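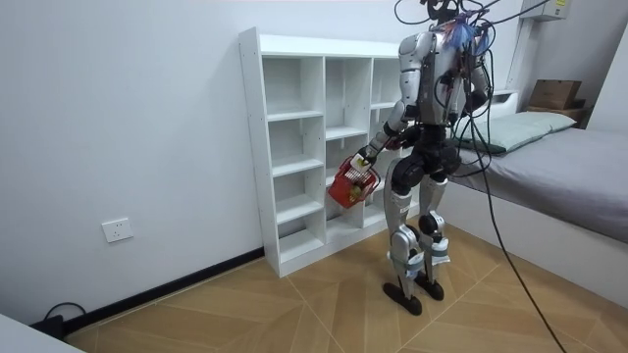 Robot humanoide junto a una estantería blanca.

Foro Petby – Cuerda frotada – Ajuste y mantenimiento
Febrero. Tema iniciado por Kalkidan Tufa

Lobo en el sol de la cuarta cuerda del violonchelo: posición del supresor

ktufa
Violonchelo 4/4, tapa de abeto, cordal de composite con tensores integrados. El lobo aparece en el sol, casi 200 Hz, en la cuarta cuerda en posiciones altas y también, más débil, en la tercera. Llevo un supresor Rosten de latón en la cuarta, entre puente y cordal, a 40 mm del puente. A esa distancia el batido se reduce con arco ligero, pero vuelve en cuanto aprieto. Si lo acerco al puente, el lobo sube hacia el sol sostenido y el re al aire pierde cuerpo. Pregunto si conviene seguir moviendo el tubo o cambiar de masa.

villa_g
Antes de tocar la masa, comprueba a qué frecuencia resuena el tramo posterior con el tubo puesto. Pulsa la cuerda por detrás del puente y mira el afinador. Tiene que coincidir con el lobo o quedar muy cerca. Acercándolo a un extremo, el tramo sube; llevándolo al centro, baja. Si con el tubo en el centro sigues por encima del sol, te falta masa.

ktufa
Pulsado da un fa sostenido algo alto. Entiendo entonces que estoy por debajo.

takacs_cello
Discrepo del método. El afinador engancha el segundo parcial con facilidad y te da una lectura que no es. Además, el supresor en el tramo posterior amortigua cosas que no son el lobo. En mi instrumento lo quité y puse un resonador pegado por dentro de la tapa. El lobo quedó limitado a un gruñido en pianissimo y la cuarta recuperó volumen.

villa_g
El resonador interior también resta, solo que en una banda más estrecha. Y hay que acertar con el punto de pegado, que no es el mismo en dos chelos. Para alguien que está todavía moviendo un tubo no me parece el primer paso. En lo del parcial tienes razón: mejor mirar el espectro y no fiarse de la aguja. 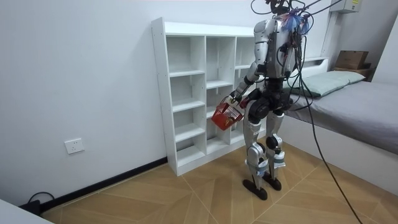

d.urquhart
Para medir un lobo basta con un micrófono de contacto y un analizador gratuito en el portátil. Yo uso un Prulto pegado con masilla en la tapa, junto al pie del puente del lado de los graves. Golpe seco con un macillo de fieltro en el canto del puente, cuerdas tapadas con espuma, y se recorta todo lo que pase de 2000 Hz, que ahí no interesa. Promediad varios golpes. El cable hay que sujetarlo a la pata de la silla y llevarlo pegado a la pared: si queda como el negro largo de la foto, que cruza el suelo en diagonal por delante del lateral de la cama, cualquier roce entra en la toma como un pico grave. Luego se repite la medida con el supresor puesto y se comparan las dos curvas.

ktufa
Hecho con un micrófono de contacto prestado. Sin supresor, un pico único y alto en el sol. Con el tubo donde estaba, dos picos desiguales, el inferior mucho más bajo. Lo he desplazado 2 mm hacia el puente y se han igualado bastante. El lobo sigue, pero ahora se puede tocar encima.

robel_w
¿Y las cuerdas? Con un juego Rathnayake de tensión alta tuve lo mismo y bajando la cuarta a tensión media se quedó en nada. Cuesta menos que los 600 euros que me pedían por alma nueva y puente.

takacs_cello
Bajar tensión desplaza el problema de dinámica, no lo elimina. El lobo depende de la tapa. Yo revisaría el alma antes que las cuerdas.

robel_w
Depende de la tapa y del acoplamiento con la cuerda. Una cuerda más ligera acopla menos. Son las dos cosas.

villa_g
De acuerdo con Robel en esto. ktufa, deja el tubo marcado con lápiz blando en la cuerda y vuelve a medir cuando cambie la humedad. El mío se mueve casi medio tono entre invierno y verano.

ktufa
Marcado. Probaré la cuarta de tensión media cuando toque cambio de juego y pongo aquí las curvas.

Temas relacionados
Cordal de composite o de ébano: longitud del tramo posterior
Alma corta tras cambio de puente
Masilla para micrófonos de contacto sobre barniz al alcohol
Quintas falsas en cuerdas nuevas

Foro Petby – Contacto – Normas de uso – Volver arriba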